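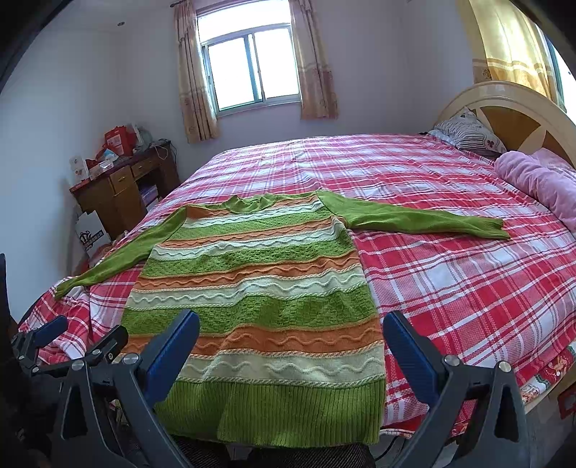 Too many sleeves, was the verdict from the Zekcombe office, and could I please go back to towels. Towels fold in half and stay there. Towels had got us a lovely chart.

But I'd already promised the Mirkwood people knitwear, so I kept at it all through September. Green sleeves, orange bands, cream bands, a collar that never sits the same way twice! I'd spread it out, fold it, shake it loose and start again, and every go went off down the wire to Pekik, our model, which chewed on it overnight and came back with opinions.

The method was mine and I was a bit vain about it. Blomqvist's way was to show the machine over 1000 perfect folds and hope. Mine was to leave the bad ones in (the dropped cuff, the hem gone sideways) along with whatever I did next to put them right. My mum would have called that showing your working.

We ran the two versions side by side at 2 in the morning, when the network was quiet. Blomqvist's got the left sleeve over, fumbled the right and froze. Ours fumbled it too. Then it let go, moved back a little and smoothed the wool flat, twice, with a small pat at the end.

I watched that bit again with my tea going cold. The pat wasn't in the method. It does nothing for the fold. My gran did it to every jumper she ever put away, and I'd been doing it for 12 weeks without noticing.

I left it in. Zekcombe wanted to know what it was for, and I wrote "finishing step" in the box.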